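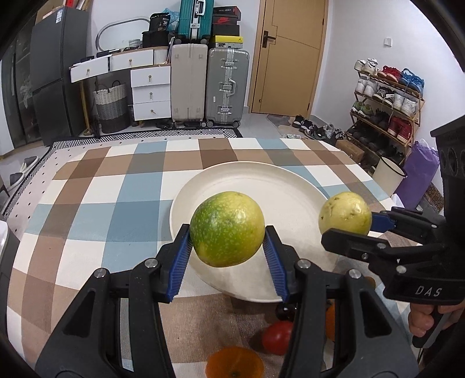 Does it matter which fruit a demonstrator picks up first?

It matters more than we expected. Policies trained on recordings in which the larger item was always moved first did worse when a small item was in the way, and mixing the order during recording removed most of that difference.

Figure 4. Two hand-held grippers over a plate on a checked tablecloth. One holds a large green and yellow fruit between its ribbed blue pads; the other, at the right, holds a smaller pale yellow fruit near the plate rim. More fruit is on the cloth in front of the plate.

4.2 Order of picking in the produce task

The produce task in the Imix set asks for mixed fruit and similar items to be moved between a tablecloth and a plate using two hand-held grippers. The demonstrator works both grippers and can use them one after the other or together. We recorded 400 demonstrations in seven homes, on whatever table was normally in use there. We did not clear the rooms. Shelves, luggage, shoes and other household goods stayed where they were, and in many recordings they take up a good part of the view (Figure 4).

For the first half of the recordings we gave no instruction about order. When Rasa Ramanauskas went through these to mark the start and end of each grasp, she found that nearly all demonstrators had begun with the largest item on the cloth. This is a sensible thing for a person to do, as a large fruit is easy to see and limits where the others can go. It does mean that the recordings contain very few cases of a small fruit being picked up while a large one is still lying next to it.

For the second half we therefore read out an order before each recording, drawn at random from the items on the table. Demonstrators were told to follow it unless an item could not be reached without knocking another one off the table. They found this tiring. Several asked whether they could stop and hear the list again, and we allowed that, but cut the pause out afterwards.

In all, 49 demonstrations were dropped before training. The most common reason was a lost camera track, usually when one gripper passed close in front of the other. The next was a fruit that rolled out of view. We kept recordings in which a fruit slipped and was picked up again, and marked both grasps. An earlier version of the set left these out, and the policies trained on it tended to carry on to the plate with nothing between the fingers.

We trained two versions of the Ronden policy. The first used only recordings with free order. The second used the same number of recordings, drawn evenly from the free and the random halves and matched by home as closely as the set allowed. Network size, training time and image processing were the same for both. Each version was then run on a pair of Fultar arms fitted with fingers of the same shape as those on the hand-held tools.

Each version was given 21 trials on a table that does not appear in the training data. The starting layout for each trial was fixed on paper beforehand and set out by hand, so both versions met the same layouts up to small errors of placement. A trial was counted as a success if every item was on the plate at the end and none had fallen to the floor. The operator could stop a run if an arm pushed hard against the table, and a stopped run was counted as a failure.

The free-order version succeeded in 11 trials and the mixed-order version in 17. With this few trials the difference should be read with care. The pattern of failures is more telling than the totals. In most of its failed runs the free-order version went to the large fruit first even when a small one was resting against it, and pushed the small one away as the fingers opened. The mixed-order version sometimes took the small fruit first in these layouts, though not always. Where the items were well apart, we saw no clear difference between the two.

Both versions had trouble with clusters of small, dark fruit. The fingers are wide compared with a single berry or grape, and closing them on a cluster moves it before it is held. Demonstrators dealt with this in different ways. Some used the second gripper as a wall, others pressed the cluster gently against the plate rim and closed the fingers from above. We have too few examples of either to say which is better for training, and neither version learned to do it reliably.

We also looked at how often both grippers held something at the same moment. This is common in the recordings, because a demonstrator who has one fruit over the plate will often reach for the next with the other hand. It was much rarer on the arms. Both versions tended to finish with one arm before starting the other, even in layouts where there was plenty of space. We think the reason is the safety margin in the arm controller, which slows both arms when the fingers come close together. A person lets the two tools come very near each other and simply steers round. Turning the margin down made the arms bolder but led to contact between the fingers — twice in a single afternoon — and we turned it back up for the trials reported in this section.

A comparison with the Priedītis baseline, which plans each grasp separately from a still image, is given in Section 4.3. That baseline has no fixed order of its own and takes the item with the highest grasp score, so the question of order does not come up in the same way. It was run on the same layouts, with the same stopping rule.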